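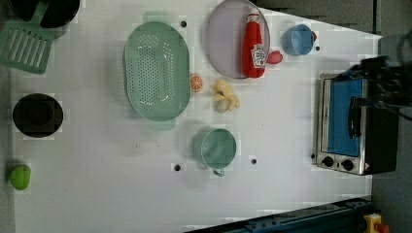
Overhead view of the Nondham table, with the toy kitchen set laid out and the arm at the right.

Nondham Kitchen Set – data card

Summary

Nondham Kitchen Set is a collection of recorded arm demonstrations on a white tabletop, using toy food, cookware and a toaster oven. It was gathered at Iteck for training policies that follow short written instructions. This release holds 717 episodes. Of these, 524 are labelled as successful and the rest are kept as failures, with the same fields filled in.

Contact: Aqeel Bhutto, Iteck.

What an episode contains

Each episode covers one instruction, from the arm's start pose to the operator's stop signal. It has:

- the overhead colour video
- joint positions and gripper state, logged at every video step
- the instruction as typed by the operator before the start
- a success label, given afterwards by a second person watching the video

There is no depth and no sound. Wrist video was recorded for part of the set but the timing was unreliable, so we left it out of this release.

Tasks

Instructions fall into two groups.

Moving: pick up an object and put it in or on another one. Typical wording is "put the banana in the colander", "put the orange slice on the purple plate" or "move the blue cup next to the green mug".

Oven: open or close the toaster oven door, or turn one of its 2 knobs. The oven is never plugged in. These episodes are harder and most of the failures come from them.

Operators wrote the instructions in their own words. We corrected spelling and nothing else, so the same object goes by several names. The colander is also "strainer" and "green basket", and the spatula is sometimes "turner". The small green fruit is called both "lime" and "apple". If you need fixed names, use the object_id field.

Layout of the table

Objects were set out by hand before each session and shifted between episodes. They may overlap: a bottle can lie across a plate, or a spatula against the pot. We did not tidy these cases up, and they are useful for testing grasps in clutter. Some objects run past the edge of the overhead view. An object that is the target of an instruction should be fully in view at the first step, but this was checked by eye and a few will have slipped through.

The round holes in the tabletop are part of the table. Early detectors trained at Macaraeg marked them as small dark objects, so a mask for them is supplied in the calibration folder.

Files

episodes/ – one folder per episode, numbered from the first recorded
labels.csv – instruction, object_id, success label, operator code
calibration/ – camera parameters, table mask, hole mask
splits/ – train and test lists

The test list was drawn by session, so no session appears in both lists. Please keep to it when reporting results.

Known problems

- Shading on the tabletop changes through the day. Sessions begun after 16:00 are noticeably darker.
- The arm hides part of the oven in many episodes, mostly the side nearest its base.
- Success labels for knob turning are strict. A knob that moved but stopped short counts as a failure.
- Only 2 operators took part, and their habits show. One nearly always approaches the mug from the handle side.

Use

Free for research and teaching. Citbridge hosts the download and handles access requests. Policies trained on this set alone should not be run near people without a stop button within reach.

Changes

November: replaced labels.csv after a column was shifted in the oven episodes. Video and joint logs are unchanged – there is no need to download them again.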